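Tabletop Arm Cell, Bench 2
Weekly inspection checklist with comments
Site: Groltdale
Checked by: Ivone Assunção
Day: Thursday, start 7:40 a.m.
Last full check: June
Motion cycles on the counter at start: 3,617

Marks used: OK, FIX (done during this check), WATCH (look again next week), OPEN (needs a part or a decision).

Section 1. Before power is on

1.1 Supply switched off at the wall and plug pulled. OK
1.2 Base plate seated, does not rock when the shoulder is pushed by hand. FIX
Comment: Rear clamp had backed off. Took it up a half turn and pushed again from both sides. No movement now. Same clamp as last time, so it gets a new pad when the Prundow order comes in.
1.3 Fasteners at shoulder, elbow and wrist. FIX
Comment: Went over all of them with the short driver. Two at the elbow were loose, the rest held. Thread locker on the two.
1.4 Servo leads: no cuts, no shiny spots on the insulation, no tight bends. WATCH
Comment: The lead along the upright link has a flat spot near the shoulder. Insulation not broken. Marked with a pen on the tie next to it.
1.5 Slack at the wrist with the arm folded and with the arm fully out. OK
1.6 Cable to the jaw servo clear of the work surface at the lowest pose. OK
1.7 Connectors pushed home at the controller. OK
Comment: Channel 5 is still stiff. Do not wiggle it side to side to get it out. Pull straight.

Section 2. Work surface and fixture

2.1 Tabletop wiped, no crumbs, no tape residue. OK
2.2 Puzzle board flat, not warped. OK
Comment: Checked with a straightedge on both diagonals.
2.3 Board position matches the saved layout. FIX
Comment: Moved since last week. Reset it against the corner template, then taught the three corner points again. Anyone who lifts the board to clean under it has to run the corner check before the next job. This is on the card and is still being skipped.
2.4 Recesses clear. OK
Comment: Went around each one with a dry brush.
2.5 Pieces: edges sound, no swelling, no lifted paint. OK
2.6 Room light at the normal setting. WATCH
Comment: The board is glossy and throws glare by the lettering. The vision step still finds the openings, but the score on the semicircle was lower than I like. Tilted the bench lamp back and it came up some. Needs a fixed lamp bracket.

Section 3. Gripper

3.1 Fingers square to each other, no twist at the mount. OK
3.2 Tips not chipped or rounded. OK
3.3 Opens to the full setting without a click. OK
3.4 Closes on the test piece without the servo hunting. WATCH
Comment: Small buzz at the end of closing. Backed the close value off from 35 to 26 and the buzz went away, and the piece did not slide when I pulled on it. Leaving it at 26 for the week.
3.5 Piece sits level in the jaws. OPEN
Comment: The hexagon hangs at a slight tilt. Likely finger pads, but I have not ruled out the approach angle. Pads come from Cesbridge, part already requested.
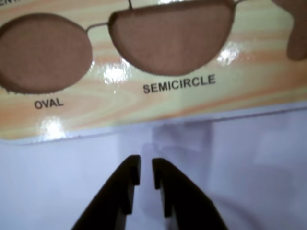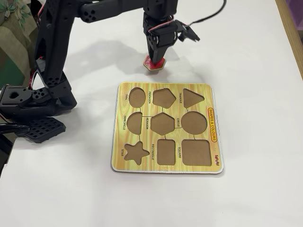

Items 3.1 to 3.5, black fingers over the Bench 2 setup. The second one has the hexagon in the jaws.

Reply from Alvarado: I would not put the tilt down to the pads yet. On the other cell we had the same lean and changed pads twice before checking the wrist zero, and the zero was out. Park the arm, drop it to the home pose and put a small square against the wrist block. If it is off, fix that first and keep the new pads in the drawer. Also, at a close value of 26 please try the circle as well as the hexagon. A round piece has less for the fingers to hold and will let go sooner.

Ivone: Will check wrist zero before the pads go on. Item 3.5 stays OPEN with both causes listed. Circle tested at 26 after reading this, lifted and carried it across the board and back, no slip. I will write the circle into 3.4 as a standard second piece.

Section 4. Power on

4.1 Keep hands and sleeves outside the taped line before the switch goes on. OK
4.2 Arm does not jump when torque comes on. OK
Comment: Slight twitch at the elbow, same as always.
4.3 Stop button cuts torque from any pose. OK
Comment: Tested with the arm folded, halfway and fully out. It drops when torque is cut, so hold the upright link or have the foam block under the wrist.
4.4 Slow run through all saved poses with no piece. OK
4.5 Clearance between fingertips and board at the lowest pose. FIX
Comment: Too close on the near side after the board was reset. Raised the floor limit one step and ran it again.
4.6 Servo temperature after 11 minutes of running. OK
Comment: Shoulder warm, others normal.
4.7 Pick and place, hexagon, slow speed. OK
4.8 Pick and place, hexagon, normal speed. WATCH
Comment: Goes in, but touches the rim first. See 3.5.

Section 5. Close out

5.1 Settings saved and the old file kept. OK
5.2 Card at the bench updated with the new close value and floor limit. OK
5.3 Pieces back in the tray. OK
5.4 Power off, arm resting on foam block. OK

Carried to next week: 1.4, 2.6, 3.4, 3.5, 4.8.
Parts waiting: clamp pad (Prundow), finger pads (Cesbridge).
Cell released for use at slow speed only until 3.5 is closed.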